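Perguntas frequentes: o braço robótico na bancada de preparação
Cultenex, unidade de Josville — atualizado em 30/10/18

O robô vai ocupar o lugar de alguém?
Não. As 32 pessoas da preparação continuam na equipe, com o mesmo contrato e o mesmo salário. O que muda é a divisão das tarefas, e para muita gente muda para melhor!

Que trabalho passa para ele?
Pegar as peças, levar até a bancada e colocar na posição certa. Em julho fizemos esse movimento 2649 vezes à mão. Quem já terminou um turno com o punho doendo sabe o que isso significa.

E o que fica com a gente?
Conferência, acabamento, ajuste das receitas e tudo o que pede olho treinado. Quem quiser pode aprender a programar as rotinas no Jekau, o nosso sistema de células — é bem mais simples do que parece, e ver a primeira rotina sua rodando dá uma alegria danada.

Preciso saber programar?
Não precisa. O curso da Nzioka tem 3 encontros, sempre dentro do horário de trabalho, e começa do zero.

Posso parar o braço se achar algo estranho?
Pode e deve. Qualquer pessoa do setor tem autorização para apertar a parada, sem pedir licença e sem preencher justificativa.

Como as rotinas são testadas?
Primeiro na simulação. Cada rotina nova roda 200 vezes no computador antes de chegar à bancada, e as sessões são abertas a todos os turnos.

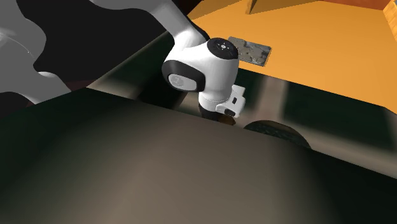 Sugestões de novas rotinas podem ser deixadas com a liderança do turno. As melhores ideias até agora vieram de quem trabalha na bancada, então mandem mais!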